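Valdovinos Handheld Gripper – for showing robots how the laundry gets done

Code is one way to tell a robot how to fold a shirt. People have tried it. A shirt has no fixed shape, no proper handle and a different opinion every time you pick it up, and the code gets long. The Valdovinos takes the other road. You hold the gripper, you do the job, and the gripper keeps a record of what you did so that a robot arm wearing the same fingers can have a go later.

It is built by Plerninier in Plolevthorpe, where we have been putting our own washing away with it for longer than we planned.

What it is

A two-finger parallel gripper with a grip and trigger for the human end, a wide-angle camera looking out over the fingers, and enough memory to get through a morning. The fingers are bright yellow and have windows cut in them, so the camera gets a better look at whatever is being pinched. The body is black. We offered other colours once and sold none.

Weight is 270 grams without the battery. That sounds like nothing until you have held it at shoulder height for a while, so there is a wrist strap in the box and we suggest you use it.

Each unit has its own number and its own code on a sticker at the front. Show the code to the set-up app and it knows which gripper it is talking to. If you buy a pair for two-handed work, they arrive matched and marked for left and right. Please don't peel the stickers off. People do, and then they ring us.

What it's good at

Soft things, mostly. Trousers, towels, bed linen, coats, the single sock. The fingers close flat against each other and will take hold of a twist of cloth as readily as a thick seam, and the trigger lets you ease off by degrees when you want fabric to slide through. It also does cups, cutlery, packets and the usual kitchen business, but anybody's gripper can pick up a cup.

Clothes are where recording by hand earns its keep. Remote control is fine for moving a box from one table to another. Try it on a heap of clothes and you will spend most of your afternoon watching a robot arm miss a sleeve. With the gripper in your hand you can feel the cloth go tight, and you slow down without thinking about it. The recording has that slowing down in it.

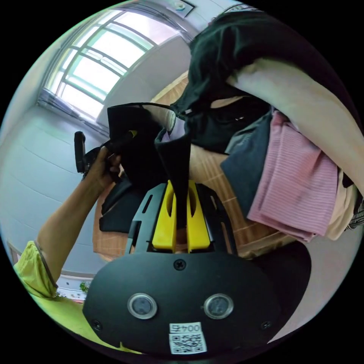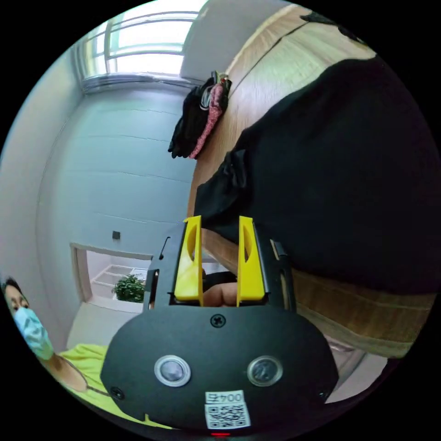 Folded clothes on an orange check in the first picture; the wardrobe, with more hanging from it, in the second.

Where you can use it

Anywhere you can stand. There is no arm to bolt down, no cage and no rail across the ceiling, so the recording can be done in a room where people keep their clothes. Bedrooms have awkward corners and wardrobes that were bought for a different house. A robot that has only ever seen a lab bench finds all this upsetting. Better it sees some of it early.

Bright windows are the usual trouble. The camera copes with daylight from the side, but if you point it straight at the glass for a whole task the tracking will wander off and you will have to do that one again. Blank walls are the other thing to watch. A room with some furniture in it tracks better than a bare one – for once, don't tidy up first.

How a recording goes

Switch on and wait for the light. Hold the gripper still, open and close the fingers fully, then start. Do the task at the speed you would like a robot to do it, which is slower than you think. When you have finished, hold still again and stop the recording. Most of our customers get the hang of it in 6 tries. The ones who used to work in shops need fewer.

Your free hand can help, and should be logged as helping. If the robot at the other end has only one arm, it cannot copy a person who is holding the collar with the other hand. We mention it because we recorded an entire week of jumpers that way ourselves.

Getting it onto a robot

Recordings come off by cable and open in Fallurano, our desktop program. Fallurano lines up the finger opening with the video, works out the path of the gripper and flags anything that looks wrong, such as a jump in position or a finger that never closed. It will also tell you if you have recorded the inside of a bag for ten minutes. You can then export to the common training formats, or to plain files if you have your own way of doing things.

The robot-side gripper uses the same fingers and the same camera position. It is sold separately, and yes, we know.

In the box

Handheld gripper
Wrist strap
Two batteries and a charger
Spare pair of yellow fingers
Data cable, long enough to be annoying
Printed guide, 37 pages, of which you need the first 6

Care

Wipe the fingers with a damp cloth when they pick up fluff. Wipe the camera window with something softer. Don't put any of it in the washing machine, however well the day's work seems to be leading up to it. Worn finger pads can be changed at home with a small cross-head screwdriver – keep hold of the screws, as they are the same black as everything else and vanish on a carpet.

Ordering

Single units and matched pairs are made to order. Tell us which robot you hope to use at the other end and we will check the mounting before you pay for anything. Loan units go out on a Monday and are meant to come back.

Plerninier, Plolevthorpe | Contact us | Spares and returns | © Plerninier, all rights reserved | Back to top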